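Andside opens second intake for women-led small firms

Last updated: October 18, 2019

Andside, the Brisbane-based business network for women who own or co-own small firms, has opened the second intake of its supplier readiness program. Places are limited to 32 businesses. Applications close when the places are filled, and successful applicants will begin coursework in February.

The program prepares owners to bid for supply contracts with larger organisations. It covers tender documents, insurance and certification, unit costing, cash flow over long payment terms, and the quality records that procurement departments ask for before they place a first order. Sessions are held online in the evening, with two full-day workshops in Brisbane. Travel to the workshops is at the participant's own cost.

The first intake drew 189 applications. According to program manager Shahnaz Gunawardena, most were declined on trading history and not on the quality of the business plan. The rule has been relaxed this time. Applicants must have traded for at least 12 months under their current business number, down from 24 months, and must be able to supply one full year of financial statements.

"We were turning away firms with good order books," Gunawardena said. "A year of accounts is enough for us to see margins and seasonality."

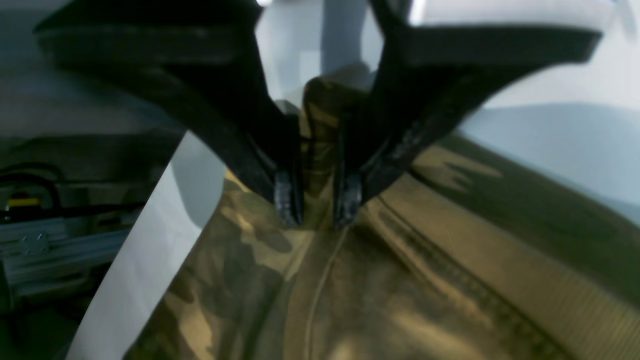

The fee is $299 per business and covers two people from the same firm. It is payable on acceptance and can be split into two instalments. Members of Andside pay the same fee as non-members, but have access to the contract template library for the length of their membership. Non-members lose access when the program ends.

Each participating firm is matched with a mentor for six months. Mentors are owners or senior managers who have supplied government or corporate buyers. Those confirmed so far include Glykeria Stamatopoulos, founder of the dental consumables distributor Dundent, and Mayuree Chantharasri, operations director at Rojanasak, which makes commercial kitchen fittings. Mentors are not paid and may not take equity in, or commission from, the firms they are assigned to.

Stamatopoulos will also run the session on payment terms. She said many first-time suppliers agree to 60 days without working out what the delay will cost them in overdraft interest.

"Put the cost of the money in the unit price, or ask for 30 days," she said. "Either is fine, but it has to be decided before the quote goes out."

A new module on workplace agreements has been added for firms taking on their first employees. It will be taught by Manee Khunthong, an employment adviser, and covers award classification, rosters, leave accrual and parental leave. Feedback from the first intake showed that several owners had hired staff during the program and had questions that the existing material did not answer.

Andside has some 1080 members, most of them in Queensland and northern New South Wales. Sole traders and partnerships are eligible for the program, as are companies in which women hold at least half the voting shares. Franchisees may apply if their franchise agreement allows them to tender independently. Firms already in receipt of a mentoring grant from another body should declare it on the form.

Accounting software supplier Sollex is providing a 12-month licence to each participating firm. Its regional manager, Vichien Phuthong, said there was no obligation to continue after the licence expires, and records can be exported at any time.

Application forms are available from the Andside office and on the network's website. Applicants should attach their financial statements, a current certificate of insurance and a one-page summary of the contracts they intend to pursue. Incomplete applications will be returned once for correction. Decisions will be sent by email within 15 business days of receipt.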